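Opinion / Equipment and Planning

Buy the second gripper before you buy the first arm

By Loïc Boyer

Every spring I get asked to look over equipment requests from small labs and workshops that want to add a robot arm. The requests come in by May, because that is when most budget years get settled, and they nearly all have the same shape. There is one big line for the arm. There is a smaller line for the gripper and the camera. Then there is a line called "miscellaneous" or "supplies," which is whatever was left when the first two were subtracted from the total.

I think this is the wrong order. The small lines should be written first and the arm should get what remains. That sounds backward to people who have spent weeks comparing arms, and I understand why. The arm is the thing with the data sheet. It has a reach and a payload and a price you can argue over. A box of spare fingers has none of that, and no one was ever asked to present a slide about it.

I changed my mind on this over the course of two purchases at Sirnier, where I ran the equipment plan for a small manipulation group. The first time, we did what everyone does. We bought the best arm we could defend and had almost nothing left. The arm worked fine. In the first year it was idle for 19 weeks, and not one of those weeks was the arm's fault. We waited on a gripper linkage. We waited on a cable. We waited four weeks for a camera mount that cost less than lunch for the group, and the purchase order for it had to be signed by the same three people who had signed for the arm.

The second time, we bought a plainer arm and put the difference into everything that touches the work.
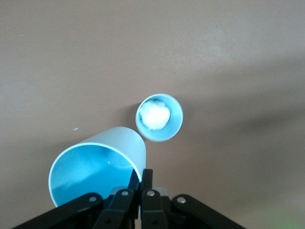 Planning should begin with the task, and the task in a starter project is nearly always modest. Someone wants soft things and light things moved from one place to another, or stacked, or put back where they came from. Look at what such a task asks of the equipment: a cotton ball in a small blue cup, a larger cup lying on its side next to it, and two black fingers nearly closed. The payload is close to nothing. The precision needed is within the range of an inexpensive arm. What the work does ask for is a gripper that opens and closes the same way every time, a camera that stays where it was put, and enough cups and cotton that you can throw some out. If the request in front of me spends nine tenths of its money on payload and reach for a job like that one, I send it back.

There is a reasonable objection here. People say that the starter task is only the start, and that a group will grow into the bigger arm. Some do. I have seen more of them grow sideways. They find that the small tasks are harder than they looked and stay with them for a second year, and then what they want is another station just like the first. A group with one expensive arm can't afford that. A group with one plain arm usually can, and it already knows how to fix it.

The same goes for grippers. A gripper is a moving part that bumps into tables for a living. Pins loosen. Plates bend. Fingers wear at the tips, a little at a time, and the settings that worked in the first month have to be nudged in the sixth. Sellers list the gripper as an accessory, so buyers treat it as one. I would treat it more like tires. You would not put a delivery van into service with no plan for tires, and you wouldn't ask for a special meeting each time one wore out.

For our second purchase I wrote the plan in this order, and I would do it the same way now.

First came the consumables for a full year. Cups, bowls, cotton, tape, wipes, whatever the tasks used. We priced 300 cups, which seemed silly until we remembered that plastic cups from different batches are not the same shade or the same size, and that swapping batches in the middle of a project had cost us a week the year before. Buying them together came to a trivial amount of money.

Second came a complete spare gripper, in a drawer, already assembled and checked. I mean the whole thing, with fingers on and cable attached. A bag of parts is a repair job, and repair jobs happen on the day the one person who likes doing them is out.

Third came the table, the lights and the mounts. These get forgotten more than anything else. Most rooms have a window on one side and ceiling lights that were put in for people reading paper. Shadows move across the table over the day, and a setup that behaves at 10 a.m. can give trouble at 4 p.m. Two decent lamps and a blind cost little. They are also very hard to get approved later, when they look like furniture and not like equipment.

Fourth came people's time. We set aside 15 percent of the total for setup and upkeep, as hours, in writing. This was the line that finance liked least. I was told that staff hours are "already paid for." They are, and they are already spent, too, on whatever those people were doing before the arm showed up. If a plan doesn't say whose hours go to the robot, they come out of somebody's evenings.

Only then did we look at arms. We had a number left and we bought the best one that fit under it. There were two quotes, one from Dulum and one from Baloch. The Baloch quote was higher and the arm was nicer. The Dulum quote included the controller and a second set of cables, and the sales office gave us a straight reply on lead times. We took that one. I have had mild regrets about the finish and none about the choice.
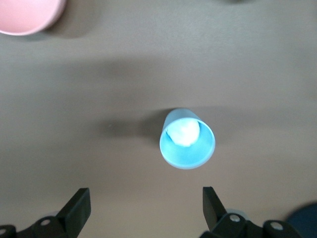 Is it cheaper to lease the arm and put off the whole decision?

For a project shorter than a year, usually it is. Past that point the payments tend to catch up with the purchase price, and a lease normally leaves the grippers, mounts and supplies for you to buy anyway, so the part of the budget that causes the delays is still yours to plan.

I would add one caution on leasing. Read the section on wear. A lease we looked at defined normal wear in a way that would have made us liable for every scratch below the wrist, and the area below the wrist is where all the scratches happen. We asked for it to be changed and it was, in a single email. I doubt many customers ask.

There is also the matter of software, which I'm leaving mostly to one side. I will say only that annual license fees belong in the plan for every year you expect to run, and that a "free first year" is a bill with a date on it. At Sirnier we used a scheduling package called Loltus, and the renewal arrived in a month when there was nothing left to pay it with. That was my mistake. The date had been on the quote the whole time.

What about the people who approve these requests? I have some sympathy for them. They see a list with one large sensible item and a dozen small odd ones, and they have been trained to cut the odd ones. Cutting a spare gripper feels like thrift. It saves a small sum on paper and then idles the large item for weeks, but the idle weeks don't show up in anyone's report. If I could change one habit in the approval process, it would be this: ask every group with an arm to report how many weeks it stood still last year and what it was waiting for. It would take one line on a form.

On the group's side, the fix is mostly in how the request is written. Don't list the spare gripper under accessories. Put it in the same line as the arm and give one price for a working station. Don't write "miscellaneous" anywhere. A reviewer who sees that word assumes there is slack in it, and most of the time the reviewer is right. Write out the cups.

We wrote out the cups the second time. The request ran to seven pages, which was longer than the first one by five, and it was approved with a single question about the lamps. In the year that followed, the station was down for 7 days, four of them for a gripper swap that should have taken an afternoon and would have, except that the drawer was locked and the key was with someone on vacation. We keep it on a hook by the door now.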